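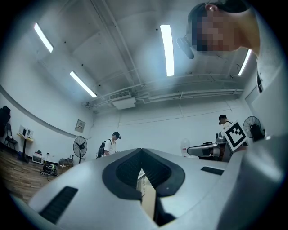
Hi all, Rhona Chisholm here. I look after the trial program for the Keka, our hand-held gripper, and I'm after people to come and use it for a few hours and tell me what they think of it.

The Keka is the thing you hold when you want to teach a robot arm a job by doing the job yourself. You pick up the cup, fold the towel, close the lid, and the recording goes off to be turned into something an arm can learn from. We sell it as a kit to labs and small workshops, and the next version (we've been calling it Xenos around the office, no idea if that will stick) is close enough to finished that I want it in the hands of people who didn't build it. Our own crew have used it so much they've stopped noticing what's annoying about it.

What you'd be doing

You'd come to our workshop at Nindlow for a session of 3 hours, breaks included. We give you a gripper, show you how to hold it and start a recording, and then you work through a list of ordinary household jobs. Stacking bowls, putting pens in a cup, hanging up a tea towel, that sort of thing. Some are dead easy and a couple are fiddly on purpose. Afterwards you and I sit down with a cuppa and you tell me where your wrist got sore, which instructions made no sense and whether you'd pay money for it. Please be rude if you need to be. The trigger on the current model got redone after the April group told me it was horrible — and they were right.

Who I'm looking for

Anyone 18 or over who can stand for a good part of the session and lift a full kettle. You don't need to know a thing about robots. I'd really love more left-handers and more people with small hands, as we're short on both! If you've used another company's gripper, come along too, I'm dying to hear how ours compares.

If you work for a business that makes this kind of gear, sorry, not this time.

The money and so on

You get $200 for a session, paid by bank transfer within the week. You can do up to four sessions if you turn out to like it. Tram 496 stops at the end of our street and there's parking behind the building. Wear flat closed shoes and leave the bangles and big watches at home, they bang on the housing.

The sessions are recorded. Faces get blurred before anything leaves the building, and there's a consent form that I'll send you beforehand so you can read it without me hovering.

How to put your name down

Email the trials desk at Skuvatby with KEKA 3307 in the subject line, so it lands in my folder and not with sales. Tell me your first name, which hand you use and whether mornings or afternoons suit. No CV, please. I need names by May 30, 2024, and I'll write back to everyone, even if it's to say we're full.

Bring a friend if you like, just get them to email separately.

Rhona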